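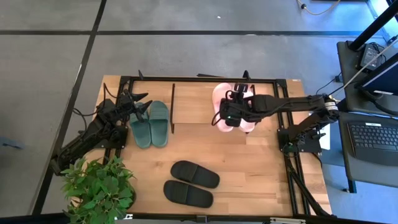
Case Handout C: Loss of Gripper Feedback on a Two-Arm Sorting Table

Print this page | E-mail this page
Reading time: 8 minutes

Pondbridge Technical Institute
Course: Fault Analysis in Automated Handling
Unit on cable faults and stopping behavior

Read before the session. Bring the unit glossary and your notes on stop categories. The case is also the basis of the written assignment at the end of this handout.

1. Background

The table used in this case belongs to the institute's handling laboratory. Two arms are mounted at opposite sides of a wooden tabletop and share the space over it. The task is to take slide sandals placed in any order and arrange them as pairs. In the layout shown with this handout there are three pairs, one teal-green, one pale pink and one black. The black pair lies at an angle in the foreground, and the two arms reach over the other pairs, one from each side.

Footwear was selected for teaching reasons. A slide has a stiff sole and a soft strap, and it can be gripped at either. A grip on the sole is repeatable. A grip on the strap may hold or may slip, and the finger position at which it holds varies from one attempt to the next. For this reason the control program relies heavily on gripper feedback, and a loss of that feedback has consequences that it would not have with rigid blocks.

The cell controller was supplied by Clernari. The gripper driver software is a package called Benby, maintained within the institute. The cable sets were assembled by Lenihan to a drawing issued by the laboratory. None of these three items was found to be defective on delivery. Students should keep this in mind when assigning causes.

2. The event

The event took place in August during an unattended endurance run. The run was planned for 3,000 cycles and ended at cycle 2,081. One cycle consists of one sandal lifted, moved and set down.

At cycle 2,081 the right arm was holding one sandal of a pair over the middle of the table. The left arm was returning from its own placement. The controller recorded a gripper position of zero for the right gripper, which the Benby driver interpreted as "fully closed, nothing held." The program therefore treated the sandal as dropped. It began its recovery routine, which opens the fingers, lowers the arm to table height and searches for the missing item.

The sandal had not been dropped. It was released from a height, struck the left arm and fell to the floor. The right arm then descended to search height while the left arm was still crossing the shared area. The two arms made contact at the second link. The left arm stopped on its torque limit. The right arm did not stop on its own and continued to press until the operator, who had returned to the room, used the emergency stop.

There were no injuries. Damage was limited to one gripper finger and one cable connector. The table was out of service for the remainder of the teaching block.

3. What the logs showed

The controller log and the driver log were compared after the event. The two clocks differed slightly and had to be aligned by hand, a task which took most of a morning and is discussed in section 6.

a. The right gripper's position signal had dropped out 16 times before the event. Each dropout lasted less than 40 milliseconds.
b. The driver was set to ignore any dropout shorter than 40 milliseconds and to repeat the last good value. It did so 16 times without writing a warning to the operator screen.
c. All 16 dropouts fell in the second half of the run. The first nearly 1,000 cycles were clean.
d. The final dropout exceeded the limit. The driver then reported zero. It had no separate value for "unknown."

Item d is regarded as the direct cause of the incorrect recovery motion. Items a to c describe a warning that existed in the data and did not reach a person.

4. The physical fault

The signal dropouts were traced to the gripper cable of the right arm. On arms of this type the cable is brought outside the links with some slack so that the wrist may turn freely. In the photograph a cable loop can be seen curving out from the left side of the right arm's gripper assembly, and another loops around the outside of the left arm. Slack of this kind is necessary. Its length, and the point at which it is tied down, determine whether it is harmless.

Inspection of the failed connector showed wear on one side of the latch. The cable had been tied at the elbow and left free at the gripper, with the result that each wrist rotation placed a small side load on the connector body. Over many cycles the latch loosened and the contact became intermittent in one range of wrist angles. The pairing motion uses that range whenever a sandal must be turned so that its heel faces the near side of the table.

The cable drawing called for a strain relief clamp at the gripper. The clamp had been removed during an earlier gripper exchange and was not refitted. The exchange checklist had no line for it.

5. Why the second arm did not protect the first

Students frequently ask why a cell with two arms in a shared area permitted this contact at all. The cell had an area lock in software. An arm requests the area over the middle of the table, and the other waits. The recovery routine had been written when the table had only one arm and did not request the lock.

The torque limit on the left arm functioned as configured. The limit on the right arm was set higher than on the left. It had been raised for a payload trial and was not restored when the trial ended. The configuration file carried no note of the change.

It is therefore correct to say that three separate protections were absent or weakened at the time of the event: the clamp, the area lock in the recovery routine, and the right arm's torque limit. Each had been missing for some weeks with no visible effect.

6. Corrective measures

The following were adopted before the table was returned to service.

- The driver reports "unknown" when no valid position is received. On "unknown" both arms hold position and the program requests an operator.
- Every dropout is counted and displayed, whatever its length. Three dropouts in one run end the run.
- The recovery routine requests the area lock before any motion, including opening of the fingers.
- The gripper exchange checklist has a line for the clamp and a pull test of the connector, with the wrist turned to both ends of its travel.
- Torque limits are read back at startup and compared with a signed reference file.
- Both logs take their time from the controller.
- Unattended runs are suspended. An operator remains within reach of the emergency stop.

The last measure is the most costly in staff hours. A proposal to lift it is under review and will be discussed in class. Students may argue either side.

7. Inspection procedure for the practical session

Groups will carry out the inspection below on the laboratory table. Power to both arms is to be off and locked out before any hand enters the area over the tabletop.

Step 1. Clear the tabletop of all footwear and place it in the rack.
Step 2. Follow each gripper cable by hand from gripper to base. Record every point at which it is fixed.
Step 3. Move each wrist slowly through its full range. Note any position at which the cable pulls on the connector or touches the other arm.
Step 4. Check that nothing standing on or beside the table can be caught by a cable loop. Plants, tools and loose adapters are to be considered.
Step 5. Check the mounting of each base plate on the side rails.
Step 6. Complete the sheet and have it signed before power is restored.

Groups who find a fault should leave it in place, tag it and inform the instructor. Do not repair it during the session.

8. Written assignment

Prepare a fault tree with the contact between the arms as the top event. Include at least one branch for maintenance records. Then write one page on the decision to suppress short dropouts. The original reason for that setting was sound: an earlier version of the driver stopped the table so often that it could not be used for teaching. Your page should state what a better setting would have been at that time, with the information then available.

Submissions that name "operator error" as a root cause without further analysis will be returned.

Reader comments (4)

Reader comment: In section 3, does "second half of the run" mean of the planned 3,000 cycles or of the cycles completed? It changes my timeline.

Reply from course office: Of the cycles completed. The wording will be corrected in the next issue.

Reader comment: We have the same problem with a driver that returns zero for no data. Ours is a level sensor on a tank. I have passed this on to our maintenance group.

Reader comment: Please add the old exchange checklist as an attachment. It is hard to do the maintenance branch of the tree without seeing what it did include.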